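3.2 Storage of table tennis equipment between sessions

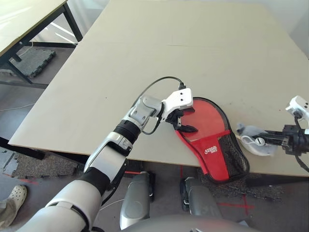

Bats used in shared rooms spend far more of their life in storage than in play. In the Randville rooms a bat was in use for a small part of the opening hours and otherwise lay on a shelf, on a table or in a bag. The condition of the rubber at the end of a season therefore depends to a large degree on how the bat is kept, and the cover is the main piece of equipment involved. The present section deals with covers shaped to the outline of the bat. Rectangular hard cases are treated in Section 3.3.

A shaped cover follows the rounded blade and narrows towards the handle. Figure 4 shows one of this type laid flat on a table with a pale beige matt top. The upper part has a clear, glossy window with a black border, the lower part is red fabric with a printed white logo, and a black mesh pocket runs along one side from the head to the handle end. The handle end projects over the front edge of the table.

Figure 4. Shaped cover with clear window and side pocket, on the table top.

Three features of the design were considered: the window, the pocket and the outline itself.

The window allows the contents to be checked without opening the cover. In a shared room this reduces handling, as users otherwise tend to open several covers before finding the bat they want. The drawback is exposure to light. Rubber kept behind a clear panel on a sunny shelf hardened earlier than rubber kept behind fabric, and the effect was greatest for sheets that had not been cleaned before storage. Covers with a window should be placed with the window facing down, or kept in a closed cupboard.

The mesh pocket adds storage for small items. Items placed in it remain visible and dry more quickly than in a closed pocket. Netting of this kind does, however, catch on hooks and on the zips of neighbouring covers. Repairs to torn netting were the most frequent entry in the Dhillon maintenance log for October, ahead of broken zips.

The outline affects how covers may be stacked. As the head is wide and the handle end is narrow, covers stacked in the same direction form a sloping pile that slides when disturbed. Alternating the direction of successive covers gives a level pile, but on a narrow shelf the handle ends then project on both sides. A cover that projects over an edge is easily knocked by a passing sleeve or bag. The Gultitz shelf, 200 mm deep, proved too shallow for any shaped cover laid lengthwise from front to back, and covers were laid along it instead.

The trial compared two arrangements, flat stacking and hanging from a rail, over a period of 13 weeks. Hanging kept the rubber free of pressure marks and made individual covers easier to find. It also placed the whole weight on the loop at the end of the cover, and two loops failed during the trial. Both failures occurred at the stitching. No loop failed on covers that were hung without balls in the pocket.

On the basis of these results the Stostulel rooms now use flat storage in alternating layers on a deep shelf, with the pockets emptied first. The effect of room humidity was not separated from that of light and is taken up in Section 4.

Comments (3)

reader_tt_north
Was the rubber under the window covered with a protective film? We use film on all our club bats and I have not seen the hardening described here, even on a windowsill.

pips_out
Section 3.3 is missing from the version I downloaded. Could the authors check the file?

M4rg
Useful on the loops. Ours went at the stitching as well. We sewed them again with heavier thread and they have held so far, though we only hang the covers during opening hours.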